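Department of Interior Finishes and Materials
Course Handout 6: Patterned Wallcoverings and Veined Stone in Small Enclosed Spaces
Instructor of record: Kevser Ersoy
Required for the January studio review

1. Purpose of this handout

This handout supports the second unit of the course, in which students plan a small three-sided space that combines one strongly patterned wallcovering with one strongly veined horizontal surface. It should be read before the Prader exercise is begun. Students who have completed the Okabe reading may pass over Section 2, although the vocabulary given there will be used in the review.

2. Terms

Ground: the color of the paper on which a pattern is printed. A pale ground allows a large motif to be read at a distance. A dark ground brings the wall visually forward.

Motif: the repeated figure. In botanical papers the motif is commonly a leaf, a frond or a stem, and several may be layered in one design.

Repeat: the vertical distance between one occurrence of a motif and the next. Repeats are stated on the supplier's label and must be copied into the cutting schedule.

Veining: the lines that run through a stone and contrast with its base color. Veining may branch, cluster or run in a single direction.

Return: a side wall that meets the back wall of a recess.

3. Large botanical patterns on three walls

A large-leaf design behaves differently on a return than it does on the back wall. When the viewer stands at the open side, the back wall is seen nearly flat, while the returns are seen at an angle and close to the eye. Leaves on the returns will therefore seem larger and longer than leaves of the same printed size on the back wall. Students should draw the returns in perspective before choosing a repeat, and should submit that drawing with the cutting schedule.

Color deserves equal attention. Teal and turquoise lie across the color wheel from reddish browns, and each will strengthen the other when they are placed together. Beige and golden yellow are useful as secondary colors in such a pairing, as they are related to the warm surface and soften the change from wall to stone.

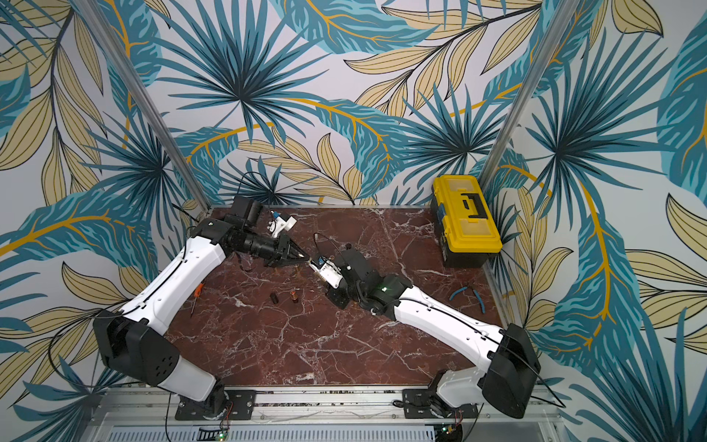
Figure 1. Tropical leaf wallcovering on a pale ground, used on three sides of a maroon marble surface with white and pale pink veins.

The following points are to be addressed in the written part of the exercise:

The color of the ground and its relation to the palest vein in the stone.
The direction of the main stems and midribs, and whether they lead the eye toward or away from the corners.
The treatment of the rear corners, including any post or trim.
The finish of the line where the stone meets the back wall.

Corners should be planned before any paper is cut. The first full drop is hung on the back wall from a plumb line. Where a drop turns a corner, it is to be cut and overlapped onto the return, and the next drop is to be plumbed again. Students using the Prultine sample book will find the permitted overlap printed inside the cover.

4. Reading a polished stone surface

The color of a polished stone should be recorded from more than one position. A single sample may be described as maroon by one student and as rosy brown by another, and both records may be correct under the conditions in which they were made. Reflected light lifts the color toward pink or beige, and the veins may lose contrast in the brightest areas.

Small metal articles are a convenient means of testing a surface against the fittings proposed for a room. Brass is recommended for red and brown stones. The article should be laid directly on the sample, and the student should note which of the two appears warmer.
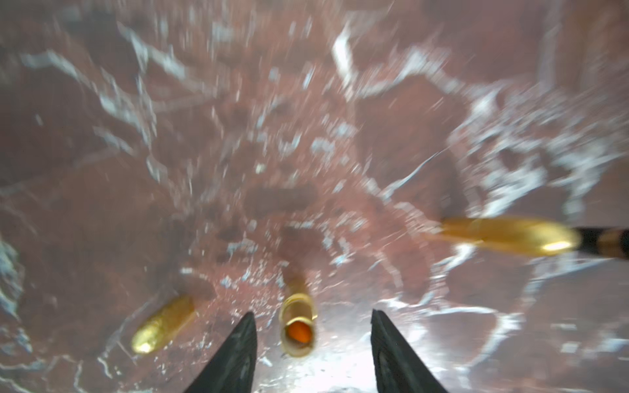 Page 17

Brass-colored pieces on a reddish-brown marble remain close to it in hue and are separated from it chiefly by their shine. The same pieces on a gray or green stone would be separated by hue as well. This distinction is to be stated in the student's own words in the exercise and supported by two sample pairings.

Veining should be recorded as a sketch and not by count. Mark the main lines first, then the areas where fine lines gather, and lastly any scattered flecks. Indicate the open areas of base color, which are the preferred positions for small fittings.

5. Exercise requirements

The drawn recess shall be 200 centimeters wide and 60 centimeters deep. Each student shall submit a plan, an elevation of the back wall, one perspective drawing that includes both returns, and a materials board. The written part shall not exceed 617 words, excluding captions.

Sample stones are held in the Kasport cabinet and are to be signed out at the studio desk. They must be returned clean. Adhesive tape is not to be applied to polished faces.

Reading for the next unit: Okabe, chapters on borders and dado heights.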